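Orier Refinishing – Wernby Workshop
Spray Booth and Mixing Room: Monthly Safety Inspection
Date of inspection: 30/05/2022

1. Extraction and airflow
Booth fan starts and runs without vibration – Pass
Exhaust filters within service period – Fail
Comment: Two filters on the rear wall are past their change date. No two-pack paint is to be sprayed until replacements are fitted.

2. Breathing equipment
Air-fed masks stored in sealed cabinet – Pass
Visors free of overspray – Pass
Comment: Tear-off covers are running low. The Leiva store has been asked to send 30.

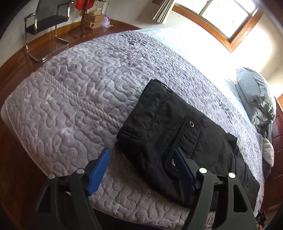 3. Mixing room
Lids closed on all thinners and hardeners – Pass
Spill tray beneath the Condex mixing bench – Action needed
Comment: The tray holds dried primer to a depth that reduces its capacity. Clean out within 3 days and record in the waste book.

4. Ignition sources
Earthing lead attached to drum – Pass
Portable heaters kept out of the marked area – Pass
Comment: Floor marking is worn near the side door and should be repainted in May if booth time allows, otherwise at the next shutdown.

5. Waste
Used wipes in lidded metal bin – Pass
Bin emptied at end of shift – Not confirmed
Comment: The sheet has 8 entries without initials. Supervisors are reminded that an unsigned entry is treated as not done.

Items marked Fail will be inspected again before the booth returns to use.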